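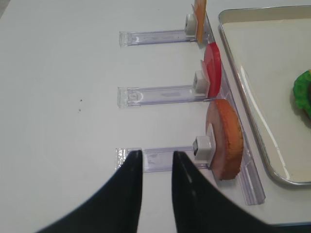
Clear holders with white clip blocks on a white tabletop.

Home | Manuals | Dishwashers | Clesta | Parts

4. Connecting the Clesta dishwasher
August, by Rüdiger Brinkmann

Please read the whole section before you take any tool in the hand.

1. Close the water valve under the sink and pull the power plug.
2. Screw the inlet hose to the valve by hand, then give it a quarter turn with the wrench.
3. Lead the drain hose up to the height of the counter and fix it there with the clamp. The hose must not have a kink.
4. Push the machine in slowly. Leave 2 inches free at the back.
5. Turn the front feet until the door stays level.
6. Open the valve and wait 3 minutes. Look under the sink with a lamp.

CAUTION: Do not use the old inlet hose again, also when it looks good.

Note: On the Seveck valve the thread is shorter - two turns are enough.

Run the first program empty, without tablet.

Comments (3)

drerport_dad: Step 3 fixed my smell problem, thanks.

Tambunan: Is the clamp in the box? I found only screws.

Rüdiger: It is in the small bag, taped inside the lower basket.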